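My Pages > Diary > Winter > Sweeping the bed

January 8, 2024

Back at the Drelska flat today after the long break, and my shoulders are already complaining! Kamolrat want 200 goes at the sweeping job before they'll let us move on to anything else, so it was straight in, coat off, kettle on, robot awake. I do the driving and it copies my arms, which sounds restful and isn't.
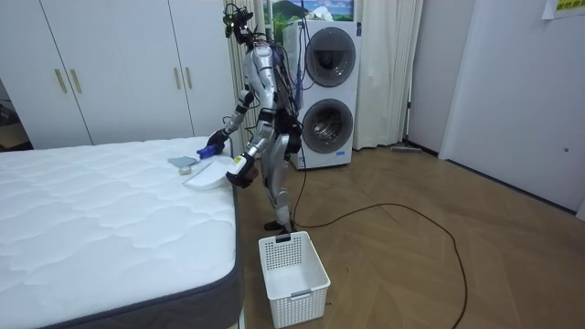

Morning: getting my hands back

Oh, I was rusty. In October I could do this while planning my tea. Today I kept reaching too far with the left (the dustpan side) and having to back off and start the reach again. The quilting doesn't help. Everything you put down on that mattress tips a bit into the dips, and the brush handle never sits quite how you want it.
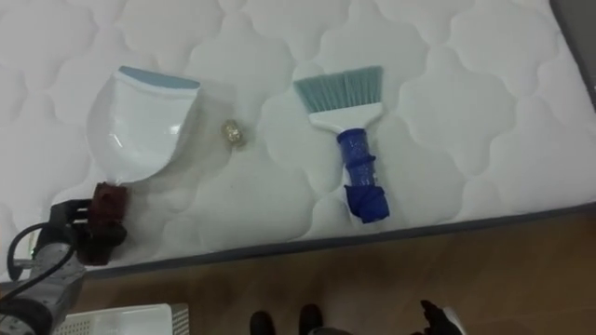
I'd forgotten how slow you have to be, too. If I rush, the robot learns to rush, and then Udov write us one of their polite messages. So I hum. Humming keeps me steady, though I wouldn't want it recorded.

After lunch (cheese sandwich, eaten standing up) I went back to laying the things out. Dustpan left, brush right, bit of rubbish in the middle, then shift them all a touch for the next go. 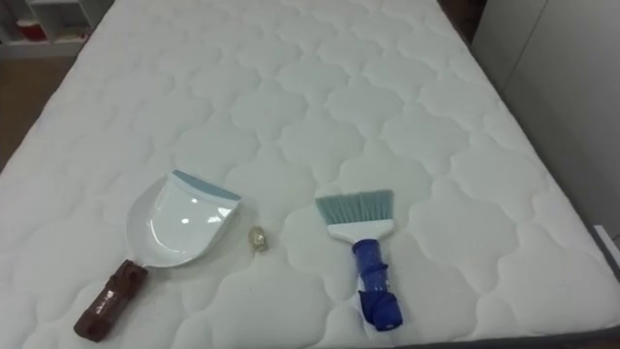 Dustpan, brush and the shiny scrap, ready for a go.

I've grown fond of that scrap, silly as it is. I do wish we could try something meaner, crumbs maybe, but Jultedari has crumbs down for later and I'm not going to argue with a spreadsheet.

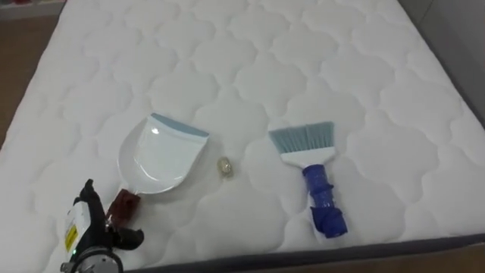
The grip is still the bit I find hardest. You can't feel the handle through the controls, so you go by eye, and by mid-afternoon my eyes were more or less porridge. Stopped at 142. The rest tomorrow, after I've found my wrist support and bought more teabags.

Reading time: 2 minutes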